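Hollov Reading Room: Catalog Conversion
Progress report to the Arkberg Fund, 3rd January

Summary
The project converts the card catalog of the Hollov local history collection to searchable records. The grant covers 4,000 cards. At the close of this period 2,298 had been keyed and checked. Keying is on schedule - checking is slightly behind.

Work completed
Marilou Dizon finished the parish and property drawers in November and moved on to maps. Map cards take longer because scale and sheet number were often written on the back. Rogelio Catacutan revised the keying sheet to add both fields, and the earlier map records have been corrected to match.

Duplicate cards were merged where author, title and shelf mark agreed. Where only two of the three agreed, both records were kept and flagged for Jean MacKinnon.

Issues
The Sakalauskas bequest uses its own numbering, which overlaps with ours. We have added a prefix to all bequest records. Spine labels have not been changed.

Spending
Staff hours are within budget. Of the 2,000 set aside for supplies, 500 remains.

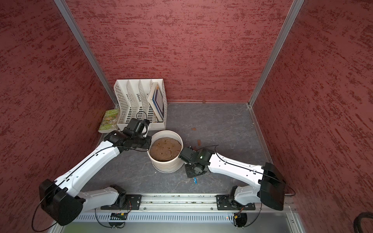 Next period
1. Complete the map drawers.
2. Clear the flagged duplicates.
3. Send a test export to the Flustby branch, where Janelle Umali will check that accented characters load correctly.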